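Demonstration collection (robot learning)
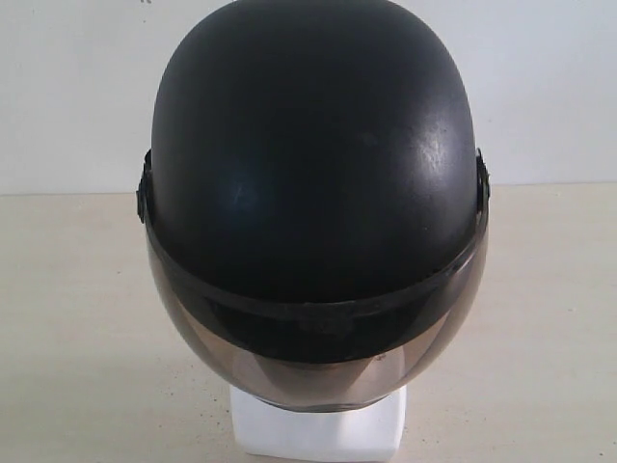 An open-face motorcycle helmet with a tinted visor, lowered, on a white stand. Hinged parts of this sort are common subjects in demonstration sets.

Demonstration collection is the gathering of recorded examples from which a learning system is trained to control a robot. Each example, called a demonstration or episode, pairs what the robot's sensors report with the commands given to it at the same moments. The system is then fitted to produce similar commands when it meets similar readings. The term is normally kept for examples led by a person; data that a robot produces by its own trial and error is usually treated separately.

Methods

In teleoperation the operator moves a leader arm, a hand controller or a joystick, and the robot follows. The recorded commands belong to the robot's own joints and need little conversion. The operator has a limited sense of touch, and contact with thin or flexible parts tends to be slower than it would be by hand.

In kinaesthetic teaching the operator holds the robot arm and guides it directly. Contact forces are easier to judge, but the operator's hands and body may block the cameras. Some groups replay the guided motion afterwards and record the images on the second pass.

Hand-held collection uses a gripper carried by a person, with a camera fixed to it. No robot is needed during recording. The path of the gripper must be recovered from the images or from a separate tracker, and movements outside the reach of the intended arm are removed later.

Objects and starting states

A task is described by a starting state, a goal state and the objects involved. For a helmet with a visor, the starting state may be "visor lowered" and the goal "visor raised", or the reverse. The two directions are generally recorded as separate tasks. The grasp differs between them, and mixing the labels has been found to produce hesitant motion near the middle of the travel.

Tinted and clear plastics are a known difficulty. Depth cameras often return the surface behind a transparent part, or no value at all, and reflections move as the camera moves. Dark matt surfaces can also return weak readings. Marsden's notes on the Fanell set advise keeping such episodes in the data and marking the missing depth values, as filling them by smoothing gave a false edge along the rim of the visor.

Stands are used to hold an object at a repeatable height. The stand may be fixed to the table or left free. A free stand allows the object to shift under load, which adds variety but also raises the number of failed attempts.

Episode records

A typical record contains the camera streams, joint positions, gripper opening, a time stamp for each reading and a short text instruction. Streams seldom run at the same rate and are aligned before training. Many groups also store a result label – success, failure or partial – entered by the operator at the end of the episode.

Failed episodes are handled in different ways. The Zerouali procedure removes them from the training portion and keeps them for testing a success detector. The Wallow procedure keeps any failure followed by a recovery within the same episode, and cuts the record at the point where the recovery is complete.

The Fanell set

Fanell is a small set of tabletop tasks with hinged and sliding parts, assembled by Gareth Marsden at Fakeck and released on 2 March 2024. It contains 332 episodes recorded by teleoperation. Of these, 100 concern visors and other curved covers, and 70 concern lids. The remainder are drawers, latches and sliding doors. A revision in May corrected the time stamps of 40 episodes in which the wrist camera had started late. The numbering of the episodes was left unchanged.

Limitations

Demonstrations carry the habits of the people who record them. An operator who always takes hold of a part at the same place gives the system no example of any other grasp. Lighting, table surface and camera position have a similar effect, and a system trained against one plain background may perform poorly in front of another. Common measures include changing operators during a session and moving the cameras between batches.

See also: imitation learning; teleoperation; success detection; articulated objects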